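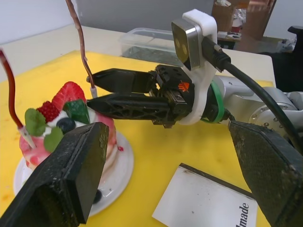

Svenja Schwerdtfeger me répond que le planificateur n'y est pour rien, que tout vient du calibrage main-caméra. Admettons. J'ai donc relu les journaux de Flokel, 292 essais, et je reste sur ma faim.

Quand la pince vise le dessert, l'estimation de pose est annoncée avec une belle assurance, puis elle saute de 5 mm d'une image à l'autre. Du rouge, du blanc crémeux, des doigts noirs qui se pressent vers la cible - difficile de faire pire pour un recalage. Et le contrôleur suit sans broncher !

J'ai ajouté un filtre en mai. Il coûte presque 16 ms par cycle et je ne suis pas sûr qu'il serve à grand-chose. Dima Darwish veut tout réapprendre de bout en bout. Moi, je voudrais d'abord des horodatages justes.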